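Category: Guides > Table displays > Seasonal

Section 4. Setting a plush figure on a display plate

This section applies to the soft figures in the Vurkilham spring range, including the bunny with the felt flower (item 2319), and to the round Ekimar plates supplied with them. Tables should be set before the room opens at 10 a.m.

4.1 Preparing the table

1. Clear the tabletop and wipe it with a soft, dry cloth.

2. Place the plate near the centre of the table, with its base flat on the surface. Do not use a mat or doily beneath it.

3. Check the rim for chips. Damaged plates are to be returned to the store cupboard and entered on sheet 83.

Note: Pale tabletops show lint readily. Figures should be brushed away from the table, before they are carried over.

4.2 Preparing the figure

1. Brush the body lightly with the Dhillon soft brush, working from the head towards the tail.

2. Press the felt flower and its green piece flat with one fingertip. Do not brush the felt.

3. Examine the bead eye. If it is loose, withdraw the figure from display.

CAUTION: Bead eyes are small parts and present a choking hazard. Figures must not be handed to young children.

4.3 Placing the figure

1. Hold the figure with both hands around the body. Do not lift it by the ears.

2. Lower it into the plate on its side, with the flower uppermost and the ears towards the right rim.

3. Leave the ears to fall naturally. One may point upwards while the other curls down into the dish - both positions are acceptable.

4. Confirm that the eye and the stitched nose can be seen, and that the body rests within the rim.

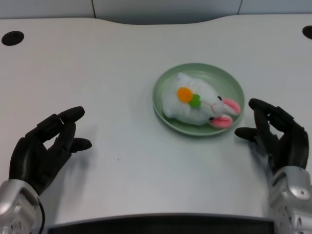
4.4 Clearing away

1. Lift the figure out before moving the plate.

2. Return the figure to its cotton bag and store it flat, with nothing resting on the ears.

3. Wash the plate by hand in warm water and dry it fully before stacking.

Replacement bags may be requested from Kirsten MacDonald, Displays Office, extension 667.

14 shares | 2 comments

Related guides
Section 3. Choosing a plate size
Section 5. Zutedine ribbon and card holders
Care of felt and plush items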